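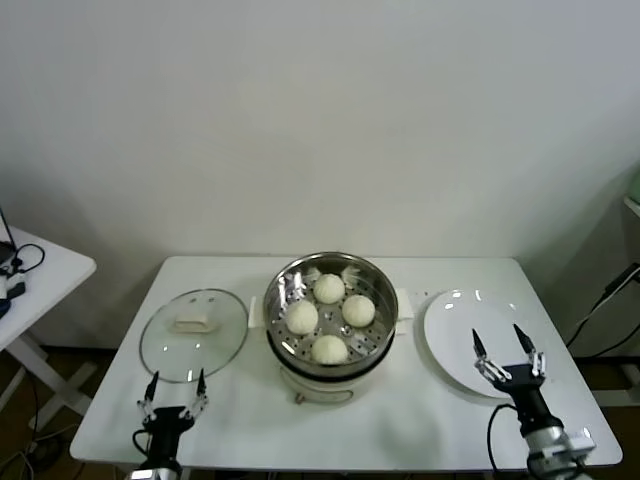 The Bun at the End of the Day

By Milovan Shehu

In the town of Brutstead, on the lower side of the river, there is a shop that sells only steamed buns. It opens at six in the morning, and before eleven the shelves are usually clean. I went there for the first time because my bus was late and the window was full of steam. I bought two, ate them standing, and missed the bus.

That was four years ago. Since then I have tried to make the same bun in my own kitchen, and I have failed in many different ways. My buns were yellow. They had wrinkles like an old glove. One time they came out so hard that my daughter put one on her desk and kept her pencils around it. For this article I decided to go back to the shop and ask to be taught.

The owner is Stavros Halilović. He learned the work from his mother-in-law, Mrs. Trajkovski, whose name is still painted above the door. She died some years ago, but in the shop people speak of her as if she went out to buy flour. When I asked Stavros how long the dough must rest, he answered, "She would say, until it is ready." Then he saw my notebook and felt sorry for me. "Write forty minutes," he said. "But look at it after thirty."

The dough is simple. There is flour, water, yeast, a little sugar, and a spoon of oil. Stavros uses a soft flour with low protein, from a mill in Pranholm, and he does not like to use anything else. With bread flour the bun will rise, he says, but the inside becomes chewy and you must pull at it with your teeth. He wants it to tear like cotton. The milk that many recipes ask for he leaves out, although he does not forbid it to others.

He kneads for longer than I believed was necessary. At home I always stopped when the dough was one piece. Stavros continues until the surface has no marks on it at all, and then he flattens it, folds it, and begins again. The air which remains inside the dough, he explained, will come up in the steam and make blisters. All my old buns had blisters. I had thought this was the yeast.

Then comes the shaping. He cuts the roll of dough into equal pieces and turns each one under his palm, with the fingers bent like a cage. It takes him perhaps three seconds. Mine took much longer, and they leaned to one side. He did not say anything, but I noticed that he turned them all again when I went to wash my hands.

I had expected big bamboo baskets in the back room, stacked to the ceiling. There are some, and they are beautiful and black at the edges. But for teaching, Stavros prefers a small electric steamer, a white cooker with a steel basket on top and a glass lid. Most of his students live in apartments, he said, and they will not go home and buy a bamboo tower. It is better that they learn on the same kind of pot they will use on a weeknight.

A small basket has its own rules. Four buns is enough, one at each side like the points of a compass, and the middle stays free. A bun grows more than you expect. If it touches its neighbor, the two will join, and when you separate them the skin is torn and you can see the inside. Under the buns goes parchment paper. Stavros tears it by hand and does not care if it is crumpled, only that it does not cover every hole in the floor of the basket. The steam must have a way to come up.

My biggest mistake, I learned, was at the end. I am an impatient cook. When the time was over I used to pull the lid off at once, to see. The cold air fell on the buns and they shrank in front of my eyes. Stavros turns the cooker off and waits for five minutes. Then he opens the lid only a little, with a chopstick under the rim, and waits again. When he finally takes it away he lifts it straight up, carries it to the side, and puts it down with the inside facing up. In this way the drops stay in the glass and do not run over the table. Water is the enemy now. A drop that falls on a bun makes a brown, shiny spot, and for him this bun is no longer for sale. He eats it himself, with butter.

The plate should already be waiting beside the cooker, and it should be wide. I asked him why not a bowl, which would hold more. In a bowl the buns sit on top of each other and sweat, he said, and the bottom one becomes paste. On a plate each one has a dry place. He takes them out with tongs, or with wet fingers if he is showing off.

In July the shop will have been open for 16 years. The town of Vedorton, across the river, has asked him to open a second place there, and a man from the market hall came twice with a drawing. Stavros keeps the drawing under the counter. He told me that on his best day, a holiday, the shop sold 1162 buns, and he did not enjoy it. He did not see one customer eat. On a normal morning they make 198, and he knows where most of them go: to the school kitchen, to the ferry office, and to a retired dentist who comes with her own box and does not want to talk before she has had tea.

I asked what he puts inside. In the shop there is pork with onion, and red bean, and in autumn a pumpkin one that sells badly but stays on the list, as it was the favorite of his mother-in-law. For beginners he allows no filling. A plain bun shows everything you did, he says. He likes it with a fried egg, or with plum jam, or cold the next day, cut in slices and browned in a pan. I can recommend the last one.

Back at home I made the dough on a Brutstead evening with rain, when nothing wants to rise. I looked at it after thirty minutes, as I was told, and it was not ready, and I looked again after forty, and it was still not ready. I waited more than an hour. Then I steamed them, turned off the heat, and sat on my hands in the kitchen chair.

They were not as round as his, and one had a small dent on top. But they were white, and the skin was smooth, and my daughter ate three of them with jam before I could find the camera. The fourth I wrapped in a towel and took to the shop in the morning. Stavros pressed it with his thumb and watched the dough come back up. He said the flour was good.

More in Food
The ferry office lunch table, and who sits at it
A miller in Pranholm on soft wheat
Plum jam without a thermometer
Six ways with yesterday's bread
Vedorton market hall reopens its upper floor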